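Fostville to Jakab by the old rail grade - passable in March?

Posted in: Regional Travel > Trip Planning

gradewalker
1 Feb 2019
Planning two days in the Fostville area in March and want to cover the old rail grade on foot as far as Jakab. The town leaflet gives the elevation at the Jakab end as 2,000 feet. My topo map says 2,232. Which is right, and is the upper part normally clear of snow by then? I don't carry snowshoes.

tmarsh64
Both are right. The leaflet figure is the lower parking area. The map figure is the station site, which is up the spur. If you stop at the church in Jakab you never reach the higher number.

Snow depends on the year. The cutting north of the second bridge faces away from the sun and holds ice after the rest has gone.

Orsolya Dobos
I don't agree that the leaflet is right. It prints the number beside the word "station" and the parking area is not the station. I wrote to the visitor office in Fostville and they said it would be corrected in the next printing. The one I picked up last fall was the same.

As for the cutting, I have walked it in March four times and needed microspikes on three of them. Bring them.

tmarsh64
Fair enough on the wording. On the spikes, there is a bypass on the east side, signed for bikes. Adds 10 minutes. No ice on it either time I used it.

Orsolya Dobos
The bypass crosses the creek on stepping stones. In snowmelt they are under water. I would take the cutting with spikes before I'd take that.

gradewalker
Thanks, will bring spikes. Second question: return transport. The schedule lists bus 64 from Jakab to Fostville but the winter page and the main page differ on the last departure.

pell_r
Use the winter page. The main page is the summer schedule and stays up all year. The stop is across from the church, no shelter. Pay the driver, cash only when I last rode it.

If you miss it, the only place with rooms is the guesthouse in Stirnano, and that is a road walk with no shoulder. I would not do it after dark.

tmarsh64
There is a shoulder on the first half now. They repaved.

pell_r
Then the second half has no shoulder.

gradewalker
Noted. Is the Fernix museum in Fostville worth the time on day two? It's listed as open by appointment only in winter.

Orsolya Dobos
Yes, if you care about the railroad. Two rooms, signal equipment and the original line survey, which shows the grade before the realignment - useful if you want to understand why the path leaves the valley where it does. Call ahead, they do not answer email. Large bags stay at the front desk, so keep your map and notebook in something small.
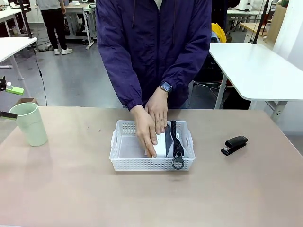 Pencil pouch going into the basket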